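Brovden Countertop Basket, Light Blue
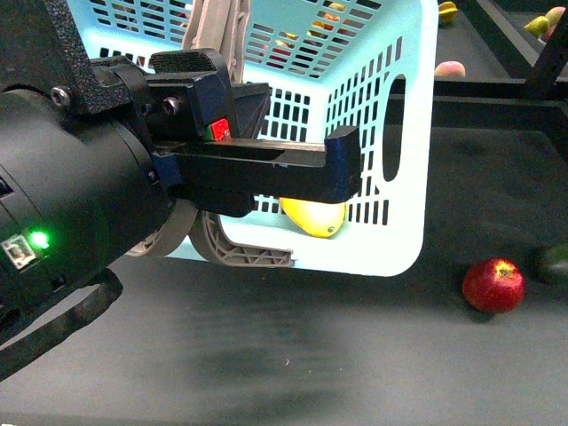 Light blue plastic basket on a dark gray tabletop.

Every household has a surface where things go to be dealt with later. The Brovden gives them walls. Keys, dead batteries, takeout menus from places that closed, the screw that came out of something important: in they go, and the rest of the counter can go back to pretending it belongs to tidy people.

Our other basket, the Betthorpe, is bigger and more ambitious. Customers tell us they filled it in a weekend and then bought a second one, so please know yourself before you order.

Details
Item no. 612
Material: plastic
Color: light blue (the other color, Toprak brown, is back in June)
Sold in packs of 2
Ships within 2 business days

Care
Wash by hand with dish soap and warm water. Keep it off the stove. We would have thought that went without saying, and then we started reading the returns mail.

Shipping and returns
Free shipping on orders over $50, a number chosen with full knowledge that one pack won't get you there. Unused baskets can come back to us for a refund. Please empty them first. We have enough soy sauce packets.

Goes with
Testel drawer divider, for people whose counter is fine but who would rather you didn't open anything.

Page updated 23 July 2022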